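right. bathroom cupboard / under the sink / the box on top of the wardrobe. all of it. today. thread so I don't give up halfway

background: we're moving to Noststead in May and I've been told (by Liesbeth, who has moved flat more than anyone I know) that bottles are what ruins a move. not books. bottles. one cap works loose and that's your towels gone

so the rule is no bottle gets in a box until it's been looked at, tightened and stood up in something

started with under the sink. three washing up liquids on the go. THREE. all with a bit left in the bottom. I live with one other person

Sem says two of them are "different kinds". they are both green Sem

tipped the dregs together into one. felt very thrifty. got it all down my sleeve

next up the cleaning sprays. the triggers are the problem, they get squeezed when something heavy leans on them. Koen told me to twist the nozzle to off and put an elastic band round the trigger. did four, ran out of elastic bands, used a hair bobble on the last one, fine

descaler: keeping. the water in Noststead is supposed to be even harder than here

something called Lukine that I bought for the old hob. we have not had that hob since the last flat. label's gone all soft. to the tip with the paint tins, not down the sink, please don't reply telling me not to put it down the sink

kettle on. it's half ten and I've done one cupboard

ok bathroom. this is the bad one

suncream — how long is suncream good for?? there's a little pot symbol on the back with a number in it and mine's rubbed off. it smells like crayons so I've made the decision myself

two shampoos that neither of us likes. we keep them "for guests". no guest has ever used them. Cecilia stayed a fortnight and brought her own

giving both to Noel for washing the dog. he says the dog isn't fussy

the 400 ml conditioner is going in the suitcase and not a box, I'm not spending the first night digging for it

for anyone asking what I'm packing them in, it's the wine carriers from Van Loon, the cardboard ones with dividers. they're free if you ask at the till. tall bottles stand up in them lovely, small ones need a sock stuffed in round the side

little ones I'm doing in freezer bags, air squeezed out, three or four to a bag. write on the bag BEFORE you fill it. learnt that one just now

cling film under the caps: tried it, works on screw tops, total faff on flip tops. tape over the flip tops instead. masking tape not parcel tape, parcel tape takes the label with it

ok somebody asked how I'm sorting. get everything out on one flat surface, something wipeable on top, and don't do more than a handful at a time. I did the whole lot in one go at first and couldn't remember what I'd checked

upright = not looked at yet or staying upright. lying down = lay it on its side for a minute and see if the cap weeps. anything that weeps gets tape or gets binned. that's it thats the whole system

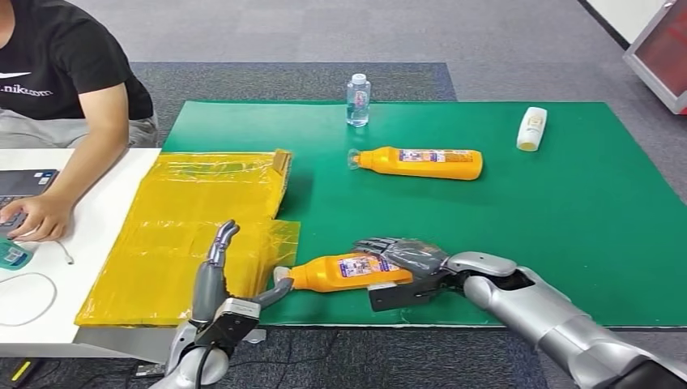 Orange ones lying down, water bottle and the small white one standing at the back.

green mat has been the best thing about today btw. flat, bright enough that you'd spot a drip straight off, wipes down with a cloth

if you lay them down, point all the necks the same way. saves you picking each one up to find the cap end. and keep a bit of kitchen roll under the neck if it's something oily

Liesbeth has just rung to ask whether I've "done the vinegars" and I hadn't even thought of the kitchen cupboard. oils. soy sauce. the maple syrup that's already glued itself to the shelf

not today. kitchen's tomorrow. the syrup can stay with the flat as far as I'm concerned

water bottles, empty them!! obvious but last move I carried a 600 ml one up two flights full, in a box marked PILLOWS, and it was not full at the top

the removals people are Skirik, if anyone's used them let me know. they won't take bleach or anything with a flame on the label so those go in the car with us, in a washing up bowl in the footwell

tally so far: sink done, bathroom done apart from the shelf I can't reach. wardrobe box not started. pretty sure it's all hotel minis

update it's all hotel minis. and a sewing kit, and a shower cap from somewhere in Ghent

Cecilia wants the minis for her gym bag so they're going in an envelope by the door. come and get them Cecilia

last thing, if your tape won't stick the bottle's probably got a film of product on it, wipe it with washing up liquid first. I have plenty, see above

right, going to reach that shelf. Sem's holding the chair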